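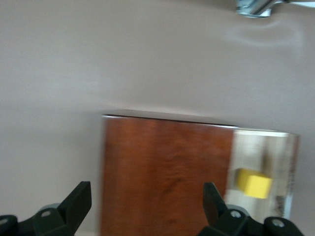

Figure 1. Wrist camera view with motion blur: wooden box, clear box, yellow cube.

Harasym course, handout 5: Perception from a moving wrist camera

Last time we assumed that the camera stands still when the detector runs. In this handout we remove this assumption. Please read it before the lab and keep the Winine manual open for the parameter names.

1. What blur does to the detector

In Figure 1 the yellow cube is still easy to find by color, but its edges are smeared sideways. A color threshold will give you a blob. It will not give you good corners, so do not compute the cube's rotation from such an image. The clear box is a harder case. Its walls show the pale background behind them, and the brightest part is the top rim. A depth sensor often returns nothing on such walls, or it returns the surface behind.

2. Blur score

We take the variance of the Laplacian over the gray image. If the score is below 100, the node marks the image as "soft" and the planner may use it only for a coarse position. The threshold depends on the background: a large smooth surface lowers the score also in a sharp image. For this reason compute it inside the region of interest.

3. When to look

The Meruven planner has two modes. In "stop and look" the arm waits 73 ms after the last motion command and then asks for an image. In "look while moving" the image is taken at any time and the pose is interpolated from the joint log. The second mode is faster, but a wrong time stamp becomes a wrong position. Check the clock offset first.

4. Exercise

The Gresstead log contains 1356 images. Compute the blur score for each one, plot it against wrist speed, and propose a speed limit for the approach. Explain in a few sentences how your limit would change with a shorter exposure. Bring the plot to the lab, printed or on your laptop.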